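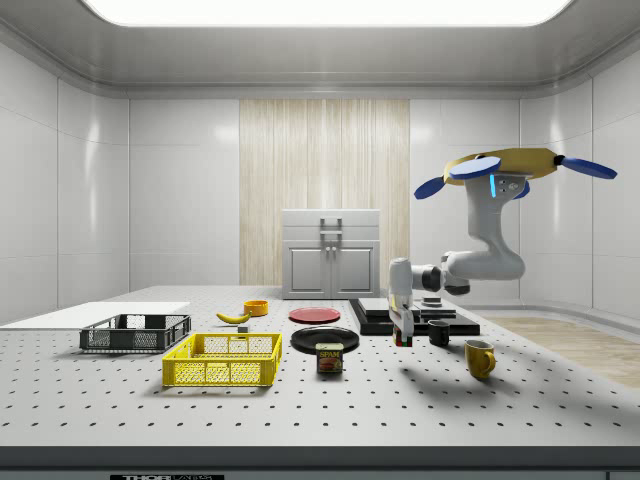

One customer in Lo wrote to us last winter that replacing a lost hinge had taken longer than building the cabinet, and asked why spare parts could not be ordered the way everything else is.

2 min read

TROVESMONT, September. Morkitz, the maker of flat-pack home storage, will open a spare parts service for its full range in October. Customers will be able to order single hinges, knobs, shelf pins, drawer runners and feet without buying a full hardware kit.

The service covers 41 current products and 67 that are no longer sold, including the Ceketti line. Parts for discontinued products will be made to the original measurements where old stock has run out.

Until now, most requests for parts were handled by phone or in the store where the item was bought. Customers needed a receipt, and many no longer had one. Under the new service, no receipt is required. An order can be placed with the product name or with the number printed on the assembly sheet. Copies of older sheets can be downloaded free of charge.

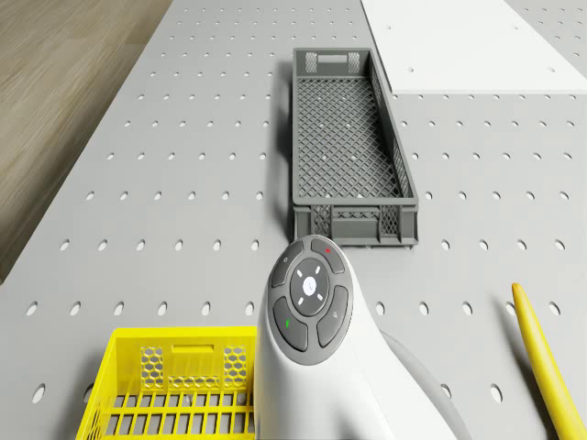

Orders placed before 2 p.m. will be packed the same day. Small parts will be sent by regular mail in a padded envelope. Doors, drawer fronts and back panels will be sent by carrier, and the shipping cost will be shown before payment. Parts missing from a newly bought product will continue to be free.

Morkitz tested the service in Lo for three months. The parts most often requested were shelf pins, followed by hinges. Many of the orders came from people who had moved and lost hardware on the way, or who had bought their furniture secondhand. Based on the test, the company added a printed size guide for screws, which customers can use to check a part before ordering.

The service will be available online and at the counter in the Trovesmont store. Other stores will follow in the spring. Prices for current products will be posted on the first day of the service. A price list for Ceketti parts will be added in November.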